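Sorting a Mixed Bin

A big bin is a handy place to drop things, but small things end up hidden under large ones. Sorting means putting things that are alike together.
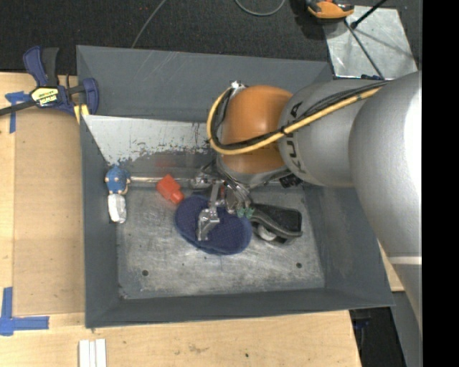
Start with one question. You could ask what each thing is made of. Cloth goes in one pile and hard plastic goes in another. You could also sort by color or by size.

Some things fit in two piles. A blue cloth pad could go with blue things or with cloth things. Pick one rule and use it until the bin is empty.

Last updated 2022-12-29
Contact | © Clillanance | Back to top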